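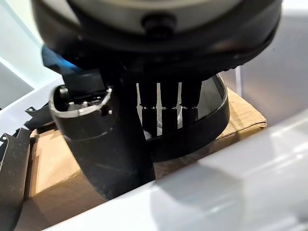
Destdale water users will pay by a new meter from 1st October

Households in Destdale will change to metered water bills this autumn, after the town council approved the plan in its last session before the summer break. Until now, every home in the town paid the same yearly charge, and the size of the family or the garden made no difference.

The change concerns some 3,000 homes, most of them in the old town and in the streets along the river down to Zokbridge. The newer district of Rindeck already has meters, which were put in when the houses were built, and people there will see only a new form of the bill.

The meters will be supplied and installed by Wattimena, a company that won the contract in June. According to the council, the installation takes less than one hour in a usual house, and the water must be closed during this time. The company will leave a card at the door before the visit. Residents who can't be at home on the proposed day may choose another one by telephone or at the counter in the town hall.

There is no payment for the meter or for the work. However, if the pipe behind the main tap is in a bad state, the owner of the house must repair it first, and this cost isn't covered. The council advises owners of older buildings to look at the pipe already now, before the busy weeks begin. 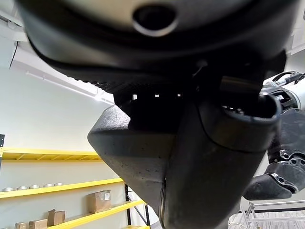 Will families with many children pay more than before?
Large families can ask for a reduced price, which covers the part of the water they use above the normal amount. The form is available at the town hall and must be renewed every two years.

The same reduced price is offered to people who need more water for medical reasons. In this case a letter from a doctor is necessary, and the council says that the letter doesn't need to name the illness.

Opinions in the town are divided. At the public meeting before the vote, several residents of the old town said that they live alone and have paid for years as much as a house with a swimming pool. Others were worried about leaks. In many old houses the pipes run under the floor, and a small leak can continue for months before someone sees a wet place on the wall. With the yearly charge this was the problem of the town — with a meter it becomes the problem of the owner.

After these comments the council added one point to the plan. When a bill is much higher than the usual use of the house, the owner has 30 days to show that there was a leak and that it was repaired. The bill will then be calculated again from the use in the months before the leak. This correction can be asked for only once in each period of two years.

Gardens were also discussed. The allotment society near Zokbridge has one common pipe for all its plots, and it wasn't clear at first who should receive the bill. The society will now have a single meter at the gate and will divide the cost among its members by its own rules. Rain barrels stay free of any charge, and the council is looking at a small grant for those who wish to buy one, but no decision has been made.

The first bills under the new system will be sent in winter and will cover three months. People who have paid the yearly charge in advance will get the rest of the money back on the same bill, so they don't need to write to the council about it. Tenants whose water is included in the rent should speak with their landlord, as the council makes the contract only with the owner of the house.

The counter for water questions is on the ground floor of the town hall, next to the parking office. It is open in the mornings, and it will stay open also in the afternoons during the first month of the change. Printed information in large letters can be taken there or at the library in Rindeck.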